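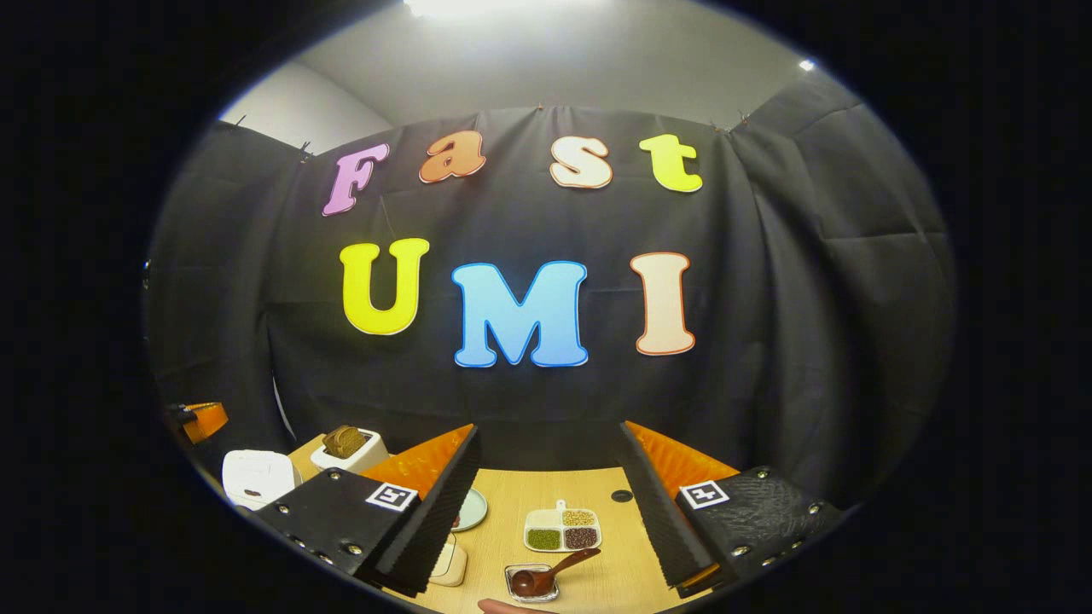

Black curtain, clips along the top, cut-out letters reading "Fast UMI."

Short thread on the Sandstead records request, now in its second month. I filed it in October with the city clerk. It asks for the road closure permits issued to Skakitz for the Najjar Street work, plus any email between the city and the contractor about them.

The clerk acknowledged receipt on time. The first response was a one-page letter saying the request was "overly broad." It named a street, a contractor and a date range. I asked which of those was too broad and got no answer to that part.

Second response: a fee estimate for reviewing around 3,000 pages of email. The permits themselves were not mentioned. I wrote back and split the request in 2 – permits first, email later.

The permits came 4 business days after that. They had been sitting in one folder. Two carry a signature and no issue date. 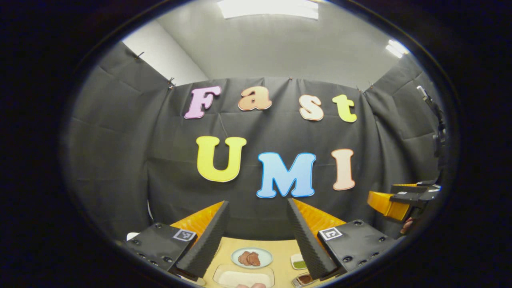

The lettering on the black backdrop, lower row: yellow U, light blue M, peach I.

On the email: the city now cites the deliberative exemption for all of it. That exemption usually covers drafts and internal advice. Messages sent to an outside contractor are a harder fit, and the denial letter does not list what is being withheld.

Sowmya Nambiar, who handles records appeals for us at the Flenodano, has asked for an index: date, sender, recipient, exemption claimed, one line per message. The city attorney's office says it is "considering the format."

Practical note for anyone filing with Sandstead. Send the request by email and keep the auto-reply, as it carries the time stamp the clerk uses. Ask for permits by street name. The permit numbers printed on the public notices do not match the ones in the file.

The appeal is drafted and goes in if the index does not arrive. I will post the permits with home phone numbers redacted once Sowmya has checked them. The fee estimate and both letters will go up with them.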